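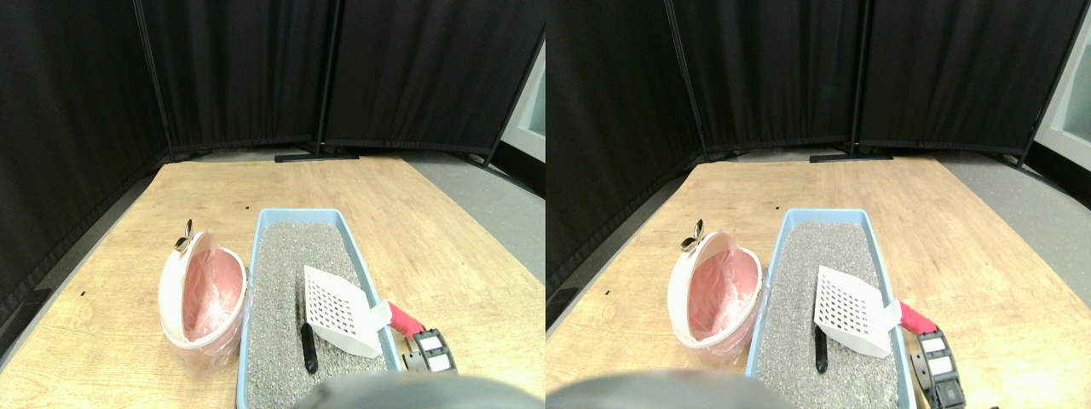

Rules of origin and the two-stage test

I spent part of October working through the paperwork for a tariff preference claim, and I am writing down how the origin rules apply while I still have the worksheets open.

The goods are folding canopies sold under the name Litetent. Junwood cuts and sews the covers from imported fabric, and Lindholm buys the finished canopies. The shipment was 3,580 units under one invoice. The buyer wants the reduced duty rate, and the rate depends on whether the canopies count as made in the exporting country.

The agreement in question offers two routes. The first is a change of tariff heading: every non-originating input has to be classified under a different 4-digit heading from the finished product. The second is a value test, under which non-originating materials may not exceed 50 percent of the ex-works price. An exporter can pick either one, but has to state which on the declaration.

For the canopies, the heading route looked simple. Woven fabric and steel tube both sit outside the heading for tents. The trouble was a box of spare covers brought in already sewn by Ondow, which fall under the same heading as the canopy itself. If a spare is packed with each unit and priced as part of the set, it becomes a non-originating input that fails the test.

There is a tolerance clause, but textile chapters have their own version of it, measured by weight in some cases and by value in others. Read the chapter notes before the general article. I did it in the wrong order and lost an afternoon.

The value route worked once the spares were counted at their customs value – the internal transfer price was lower and could not be used. Freight from the port to the factory stays out of the calculation under this agreement. Other agreements treat it differently.

The supplier declarations are the weak point. Two of them covered a period that had already ended when the fabric was delivered, so replacements have been requested. The claim stays on hold until those arrive, and the goods will enter at the standard rate with a refund application to follow.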